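Why do films take so long to reach your telly?

A film opens in cinemas first. Everyone there buys a ticket, and usually popcorn priced like jewellery.

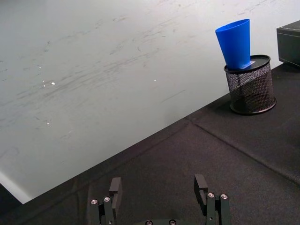 Smudges on a pale board.

About four months later, in November perhaps, the disc turns up in shops. By then you have forgotten you wanted it. 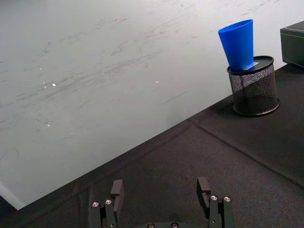
Tomos Jenkins wrote to ask whether waiting makes a film any better. It doesn't, Tomos, but the popcorn at home is cheaper.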